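4.3 Checking the grippers over the conveyor (Celden sorting cell)

1. Stop the belt. Keep your hands outside the rails.
2. Place batteries and push buttons on the belt. Set the yellow and green trays in front of it.
3. Jog one arm until its fingers are just above the belt. 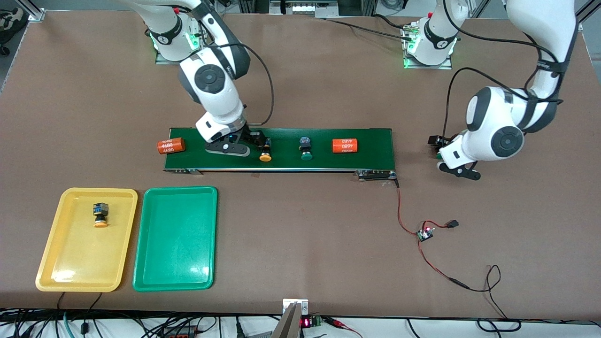

Figure 16. Both arms at the conveyor, gripper near an orange-capped button.

CAUTION: Do not pull the cables to move an arm.

4. Clear the belt and open the wrist camera view. Both fingers must be seen, with the gap open between them.

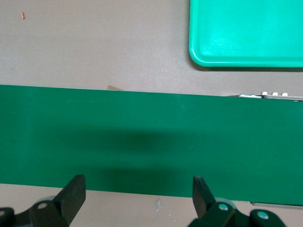
Figure 17. Wrist camera view, fingers open at the lower edge of the belt.

Note: A soft shadow on the belt is normal — do not change the exposure for it.

5. Save the pose as 53.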